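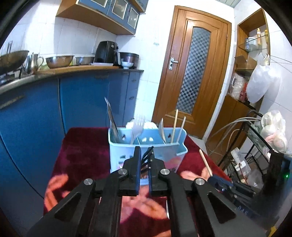

posted by Idrisa Mwaipopo
July, 11:40 pm

Long one, tired, writing fast before I forget it all.

Choir got the hall. Kwan-ho called at lunch, I was in the line at the bank, could hardly hear him. Gikcombe said yes to the date, and yes to the piano being moved to the left side, and no to candles. Fine. Never wanted the candles. That was Kwan-ho's thing and he has gone quiet about it now.

So the program is the Kimaro piece first, then the two hymns, then the break, then the long one. I still can't do the long one. Page 6, the altos come in under us and I follow them down every single time. Sang it in the car. Sang it in the parking lot with the windows up. A man with a stroller looked at me. Got it right twice and then lost it agian at the lights on the way home.

Money. Hall is 147 for the evening plus cleaning. We have 1,354 in the account after the spring concert, so ok, but music hire comes out of that too and I don't have the bill yet. Must call them. Must call them before noon, they close at noon, who closes at noon.

Chairs: Gikcombe has 109. Kwan-ho thinks we'll fill them. I think we'll fill the front and the aisle seats and everybody's coats will take the rest. Last year it rained and half my family stayed home. Mom says she's coming this time, she's bringing my aunt, they will both want to sit by the door.

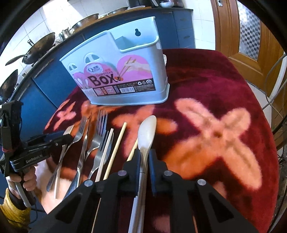 Rehearsal at seven and I was late, of course. Warmups were already done so I went in cold and croaked through the Kimaro. Second time through was better. The tenors are loud now that there's four of them, and we had to do the soft bit over and over until it was soft. My throat was gone by nine. Came home and wanted soup and noodles and nothing else. Forks, teaspoon, chopsticks, all on the red cloth with the big pink flowers, and I had the score open next to me going over the alto line in my head so I'd know where NOT to go. Marked it in pencil. Marked it again in orange. If I still slide down there after this I'll just mouth it.

Kwan-ho wants us in dark green. I own nothing dark green. I have the gray skirt and the black one with the hem coming down. Asked if black was ok and he said "mostly," whatever that is. Will try the Nikano shop near the station, they had blouses in the window, might be blue though. Hard to tell through glass at night.

Also my sister called in the middle of all this, wants the folding bed back. Told her after the concert. She said which concert. I have told her three times!!

Things for tomorow: music hire, noon. Print the program, ask if the long one has one composer or two because the cover says one thing and the inside says another. Hem. Cough drops, the honey kind. Email everybody the parking thing, the lot behind Gikcombe gets locked at ten and we'll still be stacking chairs.

Throat hurts. Tea and then bed.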